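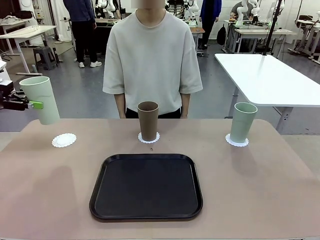
You'll never get a sourdough loaf to rise in a house that cold, my neighbour reckoned over the fence this morning, and I've been chewing on it all day. The kitchen at Futcombe does drop off badly after dark, fair enough. But the starter doubled overnight! I went out in my socks to look at it before the kettle was even on, and it was right up past the rubber band and full of bubbles, with that lovely sharp apple smell.

So I went ahead. 380 grams of water, the last of the Keten flour (the coarse one, I love the colour it gives) and a bit of plain white to lighten it. Mixed by hand, left it alone for 30 minutes, then the salt. It felt like wet cement at first and I nearly threw in more flour, but I held off and by the second fold it had gone smooth and stretchy. I could have played with it all afternoon. Might have done one fold too many for that very reason.

Had to duck into Mallilent for more salt and eggs. The road's still down to one lane past the bridge. Saw two black cockatoos on the way back, low over the paddock, making that creaky-door racket. Rain after that, proper rain, and the gutter over the laundry overflowed again. Must get up there before winter.

Shaped it a bit after 2 and tucked it in the basket with a tea towel over the top. My seam was crooked. Last time I put it straight into the oven and got a brick with a nice crust, so this one is going in the fridge until tomorrow. I keep opening the door for a peek, which can't be helping.

Bread number 17 since I started keeping count in the back of this book. Number 12 is still the best, the one with the walnuts, and I'd give a lot to know what I did differently because all I wrote was "walnuts, good".

Soup for tea, pumpkin, with the heel of the old loaf toasted in it. Read some more of the Kozan bread booklet in bed. There's a flatbread in there with black seeds and yoghurt that you cook in a dry pan, and it takes no time at all, so that's next weekend sorted. I want to try it with the leftover starter as well and see if it puffs up.

Alarm set for six. Oven on first, then feed the chooks while it heats. If it rises I'm taking half of it next door, still warm.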